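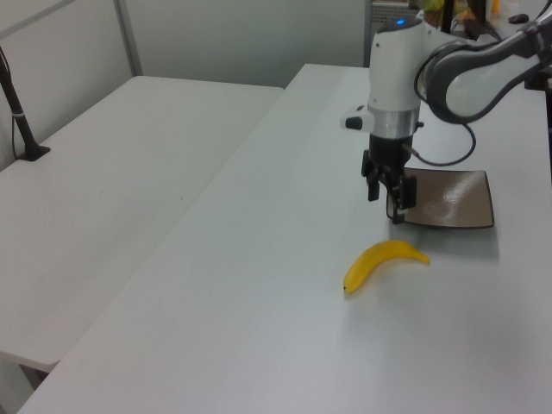 香蕉放在哪里，怎么放，我在这个题目上花的时间比做饭还多。我小时候家里没有香蕉，要去市场才看得到，来到这里以后才每个星期买。开始我把什么水果都放进一个深的碗里，苹果压着香蕉，两天以后下面那根就有黑的地方了。现在我用浅的托盘。像这样深棕色、长方形、边只高出一点点的，平平地放在白桌子上，就很合适：香蕉拿进拿出不会碰到高的边，黄色的皮在白桌面上也容易看清楚，哪里开始变色，走过去就知道。我叫 Wian Mathebula，中文是成年以后才学的，写得慢，如果有的句子不自然，请大家原谅。下面是我自己家里的做法，想到什么就写什么。

一、托盘怎么选

先看边的高度。边太高，水果就会堆起来，堆起来就会压。边太低或者完全没有边，橙子会滚到地上。我觉得比一个手指的宽度低一点的边最好用。

再看颜色。深颜色的托盘不容易显脏，可是灰尘很明显，特别是表面光亮的那种，灯一照就看见了。浅颜色的托盘刚好相反，灰尘看不出来，香蕉皮留下的汁却会变成褐色的印子。我家两种都有，深色的平时用，浅色的客人来的时候用。

大小也要想一下。我的第一个托盘是在 Hallitbridge 的旧货市场买的，非常漂亮，但是太大，放在桌上就没有地方切菜了。后来它去了书桌上，放信和钥匙。买以前最好用一张旧报纸剪成托盘的大小，在桌子上放两三天，看看碍不碍事。

二、香蕉的放法

香蕉要弯的地方向上，两头向下，好像一座小桥。这样它碰到盘子的地方最少。如果是一整把，就让它自己站着，不要为了好看把它放倒。单独的一根比较难站住，可以让它靠在盘子的边上。

刚买回来的香蕉如果装在塑料袋里，请马上拿出来。袋子里面有水汽，皮容易发黑，柄的地方还会长毛。

柄上包一小块保鲜膜，很多人说有用。我试过，包了的那一把好像慢一点，可是差别不大。我现在夏天包，冬天不包。

不要把青的香蕉放进冰箱。它在冰箱里不会好好地熟，拿出来以后也常常不甜了。已经熟了的可以放进去，皮会变黑，里面还是好的，第一次看见的人会以为坏了。我的邻居就这样扔掉过整整一把。

三、和别的水果分开

苹果、熟的梨、牛油果，都会让香蕉熟得更快。所以我把它们放在另外一个盘子里，两个盘子放在桌子的两头。如果桌子小，就把苹果放进冰箱下面的抽屉。

反过来也可以利用这一点。想吃牛油果，它还硬得像石头，就拿一个纸袋，把它和一根香蕉放在一起，袋口折两下。我一般晚上放，第二天早上摸一摸，不够软就再等一天。纸袋要用干净的，面包店的就可以，有油的不要用。

柠檬和橙子跟香蕉放在一起问题不大。不过柠檬如果有一个坏了，绿色的粉会飞到别的水果上，要快一点拿走。

四、白桌面的清洁

我家的桌子是白色的，当时买的时候妻子提醒过我，我没有听。白桌面什么都看得见，面包屑、咖啡圈、铅笔的线。但是用了几年，我倒喜欢它，脏了马上就知道，马上就擦。

平时用湿布加一滴洗碗的液体，擦完再用干布走一遍。第二步很多人不做，结果桌面上留下一片一片淡淡的影子，从侧面看特别清楚。

香蕉汁干了以后会变成褐色，硬擦是擦不掉的。拿一块布，用温水打湿，盖在上面五分钟，然后轻轻地擦。还有颜色的话，用小苏打和一点水调成糊，用手指慢慢转着擦。不要用硬的那一面海绵，会把桌面的光擦没了，以后那一块更容易脏。

托盘下面也要擦。我有一次过了很久才拿起来，下面有一圈黏黏的东西，还有两只小蚂蚁。

如果托盘的底比较硬，可以在四个角贴小的毛毡。我在 Ovlow 买过一包，贴上以后推来推去没有声音，也不会刮桌子。毛毡湿了就要换。

五、方盘子的用处

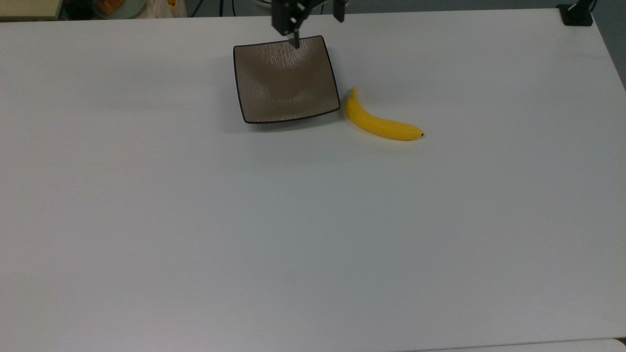 六、熟过头的香蕉怎么办

皮上有小的褐色点的时候最甜，这时候吃最好。点连成一片了，直接吃就有点软，可以剥了皮切成段，先平铺在盘子里冻硬，再装进袋子。如果一开始就装袋，它们会粘成一大块，要用刀子撬，我撬坏过一把小刀。

冻好的香蕉可以打奶昔，也可以做香蕉面包。做面包的时候先解冻，流出来的水不要倒掉，那个水很甜，一起放进面糊里。我的方法是两根大的或者三根小的香蕉，一个鸡蛋，糖放得比书上少，因为香蕉已经很熟了。

没有剥皮的不要直接冻。可以是可以，但是剥的时候手会很冷，皮也不听话。

七、小飞虫

天气热的时候，从六月开始，水果旁边常常有很小的飞虫。把水果收起来是不够的，还要看垃圾桶、洗碗池的下水口，和没有洗的果汁瓶子。香蕉皮我用纸包好再扔，晚上一定倒垃圾。

已经有飞虫了，就用一个小杯子，里面放一点醋和一滴洗碗的液体，放在水果旁边过夜。醋要用有水果味道的，白醋它们不太喜欢。杯子每天换，不换的话自己也变成一个臭的东西。

买回来的香蕉可以用清水冲一下再擦干，特别是柄的地方。一定要擦干，湿着放进盘子，第二天下面就有水印了。

八、给有小孩的家

把水果盘放在孩子的手能够到的地方，他们会吃得多一些。放在高的柜子上面，孩子看不见，也就想不起来。我的女儿以前不吃水果，盘子搬到矮桌子以后，她每天放学自己拿。

盘子要放在离桌子边一个手掌远的地方。孩子拿水果的时候喜欢拉盘子，太靠边就一起下来了。陶的盘子摔了可惜，碎片也危险，矮桌子上请用摔不坏的。

香蕉皮放在哪里也要先教。我在桌子旁边放了一个有盖的小桶，有时候皮还是出现在沙发下面，这个问题我到现在没有解决，谁有好办法请写信告诉我。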